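Plant Swap FAQ – Stinitz Street Hall

Updated 5 Dec 2023. Same questions keep coming in so here are the answers in one spot. Elie Masri wrote the first version, Tala Nasrallah is keeping it going now.

When do doors open?

9 am for people bringing plants, 10 for everybody else. Please don't line up at the side door, the dance class uses it.

Do I have to bring a plant to take a plant?

No. Bring one, take one is the idea, but first timers can take one free. Cuttings count. Rooted cuttings count more, see tokens.

How do tokens work?

One token per potted plant, one per two rooted cuttings. Unrooted = no token, goes in the free box. Tokens from the August swap are still good. Tokens from before that, sorry, no.

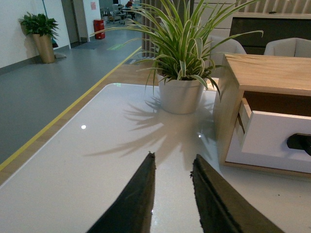 What sizes do you take?

Anything you can carry in by yourself. Pots up to 16 inches across, bigger than that email first. Spider plants are always welcome, even though we get a lot of them – the variegated kind, green with the cream stripes like the one in the white pot, goes quickest. Plain green ones go too, just slower. No trees please. Somebody brought a ficus on a hand truck and it blocked the coat rack all morning.

Do I need to leave the pot?

Up to you. If you want your pot back, bring a plastic nursery pot and repot before you get here. We don't have space for repotting inside and the floor is a pain to sweep.

What about bugs?

Check under the leaves the night before. Scale, mealybugs, spider mites, fungus gnats – leave it home. We look at everything at check in and will send plants back, no hard feelings. If you already treated it, wait two weeks and then bring it to the next one.

Do I have to label it?

Yes! Name if you know it, "no idea" if you dont. Also write whether it's safe for cats and dogs. Masking tape and a pencil is fine. Marker runs.

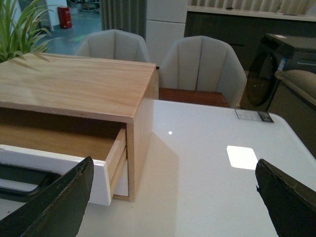
Can I drop off the day before?

Only if you've set it up with Tala. Drop-offs need a label and a phone number on the pot or they end up in the free box.

Can I sell stuff?

No selling. Tarawneh Nursery has a table with soil and pots for sale, that's the one exception, they cover the hall rent.

Where do I park?

Lot behind Ollach Hardware, it's free until noon. Don't park in front of Rustance, they tow.

How many people come?

Last time 172 signed in. First hour is packed, after 11 is calmer but the hoyas are gone.

Is it wheelchair accessible?

Yes, ramp is at the front, bathroom is on the same level.

What happens to the leftovers?

Go to the library and teh senior center. Anything half dead gets composted.

Can kids come?

Sure. Keep them away from the cactus table.

My question isn't here

Email us, put SWAP in the subject line or it gets lost. Give it a few days – we're slow the week before.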